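The budget line nobody wanted to sign

Jean Gunn buys things for a living, and she would like it known that most of them are easy. Chairs are easy. Shelving is easy. Then, in February 2018, somebody upstairs at Bedidura, the garment returns and repair outfit where she runs purchasing, came back from a trade show with a tote bag and the word "grippers."

"I had a line on the spreadsheet that said Robot, and a question mark," she says. "That was the entire business case. The question mark was doing most of the work."

We are in what she calls the quote room, a former stock closet with a kettle in it. Between us sits a ring binder, thick enough to stop a door, holding every offer she has had so far. I ask how a person starts pricing something like this.

"Badly," she says. "You start with the arm. Everyone starts with the arm, and the arm is the part with a price on it. You get a number, you faint, you get a second number from another dealer, and you feel clever. Then you find out the arm arrives with no hand."

The hand has its own catalog. It also has its own lead time, its own spare parts list and, in one quote she reads aloud with some relish, its own "commissioning experience." She has drawn a box around the phrase in red pen. The supplier, Dikanov, has since agreed to call it installation, and the price went down.

Her colleague Volkan Akyol came in at this point for the kettle and stayed for the argument. He runs the sorting tables, and his view of the purchase is narrower.

"I have one question for every salesman," he says. "Can it pick up a sweater? They show me a box. They love a box. I have never had a customer return a box with nothing in it." He thinks about this. "Once."

Clothes, he explains, are where the polite demonstrations end. A carton has the decency to stay the same shape. Knitwear slumps, and anything with a pile on it hides its own edges. His team wrote a list of six items that any gripper has to handle before Gunn is allowed to talk about money, and the fluffy things are at the top because they were the ones the salesmen kept moving to the bottom.

Gunn approves of the list, mainly for what it did to the binder. Three suppliers stopped returning her calls. "Saved me a fortune in lunches," she says.

So what did she end up asking for? A hand-held gripper first, it seems, with a person on the end of it. The plan is to have people work the fingers themselves, at an ordinary table, on ordinary stock, and see which shapes of finger are worth paying for before anything gets bolted to the floor. It was the cheapest line in the budget, and the only one the finance side signed without a meeting.

"They thought it was a typo," Akyol says.

The rest of the money is staged. There is a sum for the hand-held work, a larger sum that unlocks in May if the list goes well, and a reserve that Gunn refuses to name in front of Akyol. She has also insisted on a line for fingertips, which wear, and a line for cables, which she says have a way of being sold separately. Training has its own line too. The first draft had left it out, on the theory that people would pick it up.

I ask whether the staff are worried about being replaced. Akyol says they are more worried about losing the good table, the one by the window. Gunn says the budget runs for two years and has no savings on the payroll line, and that she took some trouble to type the zero herself.

She has one piece of advice for anyone with the same question mark on their spreadsheet. "Take your worst item to the showroom. Carry it in a bag and don't tell them what it is. If they ask whether you have anything smoother, drink the coffee and go home."

Did she do that? She did, at Dikanov, with a cardigan of her own. They were very nice about it, she says, and she was still picking fluff out of the binder a week later.

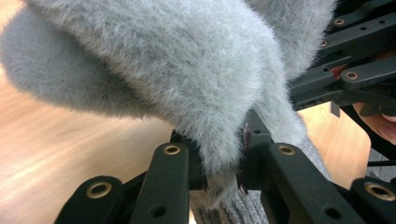
What Gunn asks every supplier

Does the price include the hand, the cables and the fingertips?

Who comes out when it stops, and who pays for the trip?

Can Volkan bring the sweaters?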